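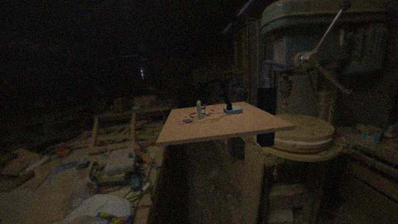

Sim view of the bench layout, old workshop background. Arm on the gray base at the back right, drill-press-like machine to the right of the table. Render still grainy.

3 Nov 2018, Briltcombe shop, bench by the window

Goal for today was to get the Pultano arm reaching the loose items on the table in sim before I bolt anything to the real bench. Got part of the way.

Started with the scene file Danica left on the shared drive. Table height was wrong, she had modeled it from the floor to the underside of the top. Fixed that. Left the background alone. It's a lot darker than our shop and has a lot more junk in it, but the arm doesn't know that and it loads fast enough on the old desktop.

Base position: back right of the tabletop, arm at the left end of the base. Tiago wanted the arm in the middle of the base so the wiring could come out either side. I tried it and lost reach toward the left side of the table, where most of the items are. Moved it back. The real base has the slots cut for the left position anyway, and I'm not recutting them.

Problem 1. Arm is black, background is black. I could not tell from this view whether the upper section was leaning the way the joint readout said it was. Spent too long chasing a sign error on the shoulder that turned out to be me reading the picture wrong. Readout was fine. Options are a light behind the table or a different color on the upper links. I'll change the color, it's one line per link. Vitória suggested tape on the real arm too, same color as sim, so the two can be compared side by side. Good idea, need to buy tape.

Problem 2. Noise. Samples per pixel were at 50 for the whole session. Put it to 500 for one test view and the table cleaned up nicely, but it takes so long per view that it's no use while moving things around. Leave it at 50 for setup and only go up when saving views for the detector.

Reach test. Ran 41 target poses over the tabletop, straight-down approach, no grasp. All but 5 solved. The failures are all at the near left corner, past the flat gray rectangle. I don't plan to put parts there so I'm not going to worry about it, but if somebody wants to use the whole top, the base has to come forward.

The tall off-white bottle shape is in the way more than I expected. Going from the base toward the flat rectangle, the planner likes to swing low and clips the bottle near the top. Raised the travel height and the clipping stopped. That makes every move slower. Could go around on the near side instead, didn't try.

The small dark specks on the table are part of the test set, they are not render dirt. Writing that down so Danica doesn't delete them again. The detector misses them anyway at this noise level. It does find the purple-blue curved piece every time, which I put down to the color.

Drill press. The round worktable on the model sits just behind the right corner of our table, and I had no collision shape on the machine at all. Added simple boxes for the housing and the column and a cylinder for the worktable. Skipped the levers. On the real press the feed lever gets left wherever the last person stopped, so a fixed shape wouldn't tell us much. Better to set a keep-out zone on that side and stay away from the whole thing. Anežka asked if the arm could be used to load the press later. Not with this base and not without a guard. I told her to ask again in January.

Real hardware, short session after lunch:
Base plate drilled, holes deburred.
Shoulder servo swapped. The old one buzzed at rest and the new one does not.
Zendilden driver board powers up, still getting a dropped packet now and then on the wrist channel. Wiggled the connector, no change. Will try the other cable first, then the other port.
Emergency stop wired and tested with the arm unloaded. Cuts power to all joints. The arm drops when it does, so keep hands out from under it.

Did not get to the gripper. The fingers Maksym printed are still on the shelf, one has a rough inside face and wants sanding.

Next:
Recolor upper links in the scene file
Try the near-side path around the bottle
Measure the real gap between bench corner and press, fix the model to match
Other cable on the wrist channel
Ask Tiago where the long M6 bolts went

Scene saved as a new version next to Danica's. Hers is untouched.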